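Subject: Re: [school-meals] Step counters for the fifth graders?

I've read the Trellau leaflet twice now and I'm less convinced than I was after the meeting. I don't doubt that the kids at Bovelen spend too much of the day sitting down. I doubt that a plastic wristband will change it, and I'd like to see something better than a leaflet before we hand one to every child in fifth grade.

An earlier message said:

> The pilot ran for 3 months and the children who wore the band took
> around 1,000 more steps a day than they had at the start. 80 percent
> of the parents said they would recommend it. I think the case makes
> itself, and if we sign up before the summer break we get the first
> year at the lower price. Can we agree on this by the end of the week?

A thousand more steps than when? If the pilot started in November and ended when the weather turned, I'd expect children to move more with or without a band. The leaflet doesn't give the months. It doesn't mention a comparison group either, so I assume there wasn't one. My own kids ran around a lot more in spring than in winter, and they had nothing on their wrists.
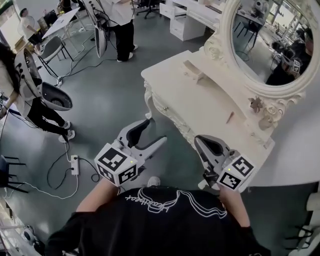 Then there is the question of who dropped out. The leaflet talks about "the children who wore the band," and I would bet that the ones who left it in a drawer after two weeks aren't in that group. Those are the kids we say we want to reach. If you only count the ones who stuck with it, any program looks good, including the fruit cards we tried with Gyamfi, which were dropped without anybody ever looking at what the kids ate.

The parent figure tells me even less. Recommending something on a form costs nothing. I'd like to know how many of them kept paying.

What bothers me most is the class ranking. The bands feed a weekly chart, and the leaflet calls this "friendly motivation." I was a slow, heavy child and I can tell you how friendly it felt to be at the bottom of a list in the gym. A kid with asthma or a bad knee will be down there every single week. Can the chart be turned off? I asked at the meeting and was told someone would check. I haven't heard back.

I keep our notes on the list page so that we don't go over the same ground each time. Pasting the current version in, since not everyone can open it:

**Activity ideas, where we are**

- Trellau bands: price known, evidence thin, ranking question open
- Longer lunch recess: costs nothing, needs the bus times moved
- Walking group from Juvisine: two families interested, needs an adult each morning 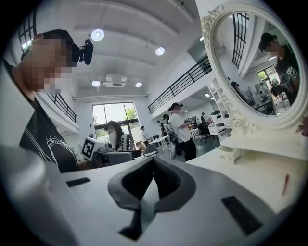 *Last changed: 4th June*

- Open gym before school: asked, no answer yet

My vote would go to the longer recess. It's dull and there's no leaflet for it, but every child gets it, and none of them has to be measured. If Trellau can send the full pilot results – with the dates, the dropouts, and some kind of comparison – I'll read them properly and I may change my mind. Until then I'm a no on signing before the summer, lower price or not.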